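Automation of Garment Folding in a Textile Rental and Resale Workroom: Effects on Task Content, Skill and Work Organisation

Student project report
Authors: Milagros Montes, Rosalía Cuesta
Submitted: 11 September 2024

Summary

This report examines the partial automation of folding and packing at Wallen, a firm that receives used knitwear and household textiles, sorts and cleans them, and sends them out again for rental or resale. A folding cell supplied by Ekby was brought into the workroom for flat items. Knitwear is still folded by hand, and part of the hand work is now carried out with hand-held grippers so that the movements can be recorded and used to train a later version of the cell. The report describes the tasks before and after the change, the new tasks that have appeared, and what the folding staff told us about them. Our main finding is that the cell removed the simplest work first and left a higher share of difficult garments on the manual tables. The pay grade and the shift pattern were not altered to match.

1. Background and aim

Folding was chosen for automation because it takes up a large part of the working day and because the management regarded it as uniform work. The second of these assumptions is discussed in section 5. The aim of the project was to answer the following questions.

a) Which tasks in the folding section have been taken over by the cell, and which have stayed with the staff?
b) What new tasks has the cell created?
c) How do the staff judge the change in pace, physical load and skill?

Questions of cost and payback were outside the scope. We were given the purchase documents for the cell but have not used them.

2. Method

The material was collected in August. We observed the folding section over 14 shifts, split between the morning and the late shift. Interviews were held with folding staff, both shift leaders and the technician from Ekby responsible for the installation. The interviews with staff were held in the break room and without a manager present. Notes were taken by hand, typed up the same day and sent back to each person for correction.

We also read the work instructions for the section in their old and new versions, and the fault log of the cell. The fault log is kept in Calvo, the planning system used across the site. Entries before the summer update of Calvo could not be exported, so the log covers the later period only.

Each observed task was coded under one of five headings: picking, folding, checking, waiting, clearing faults. Both authors coded the first two shifts separately. Differences were mostly between "picking" and "checking", as staff often inspect a garment while lifting it from the bin. We agreed to code such cases as checking.

3. The folding section before the cell

Garments arrived from the drying room in wheeled bins. Each folder took a bin, folded whatever it contained and placed the items in crates by size. The bins were mixed. A typical one held towels, sheets, shirts and jumpers together, and the folder decided the order. Several of those interviewed described using the towels as a rest between harder pieces. One of them said that "you did three jumpers and then a stack of towels, and your hands got a break".

The target was set per shift, at 600 items. No difference was made between a towel and a cardigan. Folders on the same shift commonly exchanged items, so that those with sore wrists or shoulders took more of the flat goods. This was never written down and the shift leaders were only partly aware of it.

4. The folding section after the cell

4.1 Flat items

The bins are now sorted before folding. Towels, pillowcases and small sheets go to the cell, where one person feeds them on to the belt, corner first, and another takes the folded stacks away. The target for the cell is 700 items per shift. During our observation this was met on most shifts where there was no long stop.

The feeder's work is paced by the belt. In the old arrangement a folder could stop for a moment without consequence. At the cell a pause of more than a few seconds gives an empty slot, which is counted by the machine and shown on the screen above it. Feeders disliked this display more than the pace itself. One shift leader had it turned towards the wall during our second week, and it was turned back after a visit from the site office.

4.2 Faults

The most common entries in the fault log are double feeds, labels caught in the clamp, and fabric folded on to itself at the entry. Clearing a fault is formally the job of the technician. In practice the feeder does it, as the technician is shared with the drying room. Two of the feeders have become skilled at this and are called over by the others. They have had no training for the task beyond the safety briefing and receive no supplement for it.

4.3 Knitwear

Knitwear cannot be run through the cell. According to the technician, the reasons are stretch, uneven thickness and the difficulty of finding an edge once the garment has been dropped. All knitwear is therefore folded by hand at the tables, as are lined garments and anything with a hood.

Part of this work has been moved off the tables altogether. Under an arrangement named Tuditz, after the software that stores the recordings, folders can choose to do recorded folding with a gripper in each hand. The folder works the grippers, takes hold of the garment with the tips, and folds it as far as possible in the usual order. Recordings are made in private homes as well as on site, since the supplier wants varied surfaces, light and backgrounds. Participation is voluntary and is paid by the hour, with no item target.

The grip is the main difficulty. With bare hands a folder finds a hem by touch and smooths the panel with the flat of the palm. With the grippers there is contact at two points only, and the hem has to be held at both ends and drawn out before it can be laid down. Ribbed edges were described as easier than plain ones, as they give the tips something thick to close on. Sleeves were described as the slowest part.
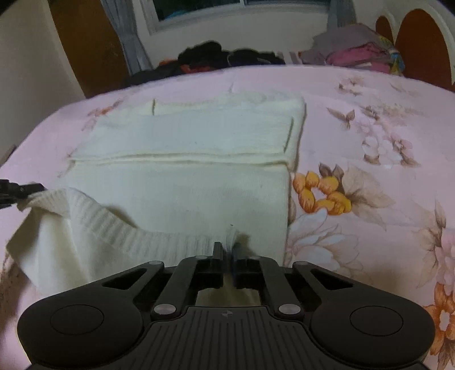

5. Discussion

5.1 Task content

The cell has taken over the folding of flat items, and the staff have kept everything else. Measured as a share of the time we coded, folding fell and checking and clearing faults rose. The work at the tables has become harder per item, since the easy pieces that used to be mixed in are gone. The informal exchange of items described in section 3 has also ended. A folder with wrist trouble can now choose between the tables, where all the work is knitwear and lined goods, and the cell, where the pace is fixed. Neither suits them well.

5.2 Skill

Before the change, folding was described in the work instructions as a task requiring no prior experience. The recordings suggest otherwise. The supplier asks for experienced folders in particular, and recordings made by new staff were rejected at a higher rate during the first weeks. The firm thus treats the same skill as ordinary in one document and as valuable in another. Several of those interviewed had noticed this. Their comments concerned pay more than recognition.

There is also the matter of what the recordings are for. All the folders taking part knew that the aim is a machine that can handle knitwear. Opinions were divided. Some expected to be moved to sorting and repair, which they would prefer. Others took part because the hourly rate was better – and expected the machine to be years away. One folder had declined for the stated reason that she did not wish to train her replacement.

5.3 Limitations

The observation period was short and fell in a month when several permanent staff were on leave. The temporary staff who replaced them worked mainly at the cell, which may have raised the number of faults. We did not observe any recording sessions in homes from start to finish, and our account of them rests on interviews. The coding scheme does not capture physical load, which we would have liked to measure directly.

6. Recommendations

6.1 Set separate targets for the tables and the cell, with knitwear weighted by time.
6.2 Rotate staff between feeding, stacking and the tables within each shift.
6.3 Recognise the clearing of faults as a task, with training and a supplement.
6.4 Remove the empty slot counter from the workroom display. The figure is stored in Calvo in any case.
6.5 Give those who take part in Tuditz written information on how long the recordings are kept and who may use them. The present form covers storage only.

7. Division of work

Milagros Montes carried out the interviews with the shift leaders and the technician and wrote sections 4 and 5. Rosalía Cuesta carried out the interviews with folding staff, compiled the fault log and wrote sections 1 to 3. Section 6 was written jointly.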